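¿Cómo se lavan los platos?
El rincón de los niños curiosos de Vedora

Después de comer, los platos quedan sucios. Tienen salsa, migas y un poco de grasa. ¿Por qué no basta con pasarlos debajo del agua? Vamos a aprenderlo juntos.

El agua y la grasa no se mezclan. Puedes comprobarlo con un vaso de agua y una cucharada de aceite: el aceite sube y se queda arriba. Con la grasa de un plato pasa lo mismo, el agua corre por encima y la grasa se queda pegada.

Por eso usamos jabón. Las partículas del jabón son muy pequeñas y tienen dos lados. A un lado le gusta el agua y al otro lado le gusta la grasa. Un lado agarra la grasa, el otro agarra el agua, y cuando enjuagamos se van todos juntos por el desagüe.

Las partes del fregadero

Un fregadero parece una cosa sencilla, pero cada parte tiene su trabajo. El grifo trae el agua. La pila es el hueco grande donde ponemos las cosas para lavar. En el fondo está el desagüe, que es la puerta de salida del agua. Los fregaderos de juguete tienen muchas veces las mismas partes, y son muy buenos para practicar.

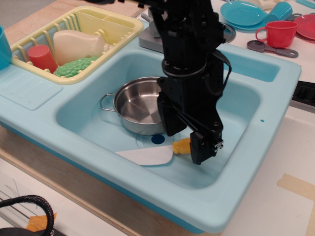
Un fregadero de juguete con una olla pequeña y una espátula en la pila. El escurreplatos es de color amarillo claro.

Al lado de la pila hay a veces una zona con rayas en relieve. Se llama escurridor. Las rayas forman caminitos y el agua que cae de los platos puede correr por ellos.

¿En qué orden lavamos?

Primero quitamos los restos de comida y los tiramos a la basura. Después lavamos los vasos, que normalmente tienen menos grasa. Siguen los cubiertos y los platos. Las ollas van al final. Si una olla tiene comida pegada, la dejamos un rato con agua y jabón. Los cuchillos y las cosas muy calientes los lava siempre una persona mayor.

Para secar, ponemos los vasos boca abajo y los platos de pie. Así el agua baja sola y el aire pasa entre ellos.

Palabras nuevas

Enjuagar: quitar el jabón con agua limpia.
Escurrir: dejar que caiga el agua de una cosa mojada.
Grasa: sustancia resbalosa que tienen el aceite y la mantequilla.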